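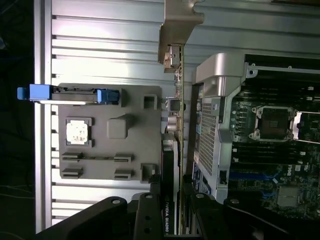
Clirnwood's refurbishers reply that a coloured latch tells anyone where to pull, so towers need no written guide. We doubt it. Of 308 desktop towers stripped at Nedance, 112 came back with a latch or clip marked as damaged, and colour was no defence.

Figure 4. Open tower on its side, with a hard drive, a processor and a memory module set out on the grey plate beside it.
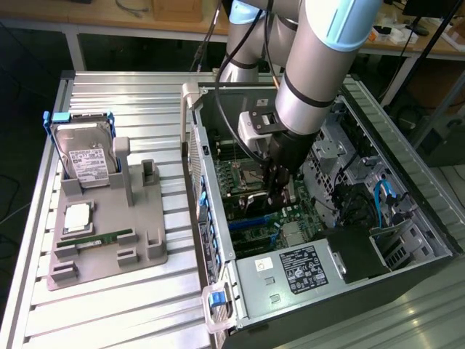 Nor does the Tudden checklist settle the matter. It treats the memory and the processor as equally easy to remove, a claim we could not support from the 95 job sheets that recorded both.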